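Vase Life of Cut Alstromeria Under Two Storage Temperatures
Student project report, Postharvest Horticulture
Hường Võ
Monday, January 14, 2019

1. Background
Cut stems lose quality between the grower and the shop, mainly through water loss and blocked stem ends. The project compared dry storage and wet storage before sale. Stems came from Felby, a wholesale nursery, in one delivery.

2. Materials
The delivery held 319 stems. After grading, 60 were kept for the trial and the rest were returned to the cold room. Stems were recut under water and placed in 1000 ml of tap water with Prellov flower food at label rate.

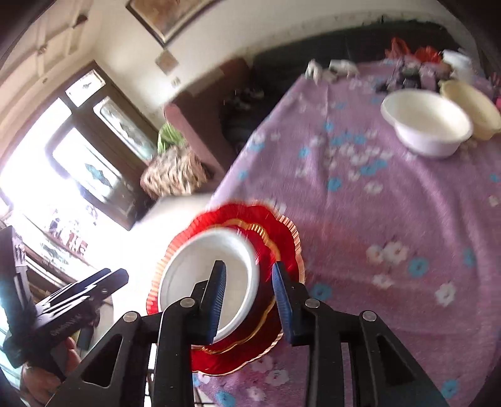 Figure 1. White bowl in a red scalloped plate, floral tablecloth.

3. Method
Half of the stems were stored dry in sleeves and half in buckets, at two temperatures. Each stem was then moved to a vase at room temperature. Vase life ended when half of the open florets had dropped or turned clear. Leaf yellowing was scored separately. Scores were entered daily in the sheet described by Ekanayake in the course handbook.
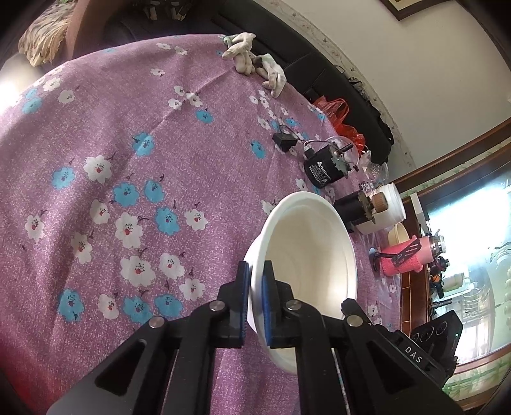

Photo: Hường Võ

4. Results
Six stems broke in handling and were left out, so the results cover 54. Wet storage gave longer vase life at both temperatures. The gap was larger in the warmer room. Leaf yellowing came before floret drop in most dry-stored stems.

5. Limits
Only one cultivar and one delivery were tested. Humidity in the warmer room was not logged after the Fastero sensor failed in the second week. A repeat with a second grower is planned for August.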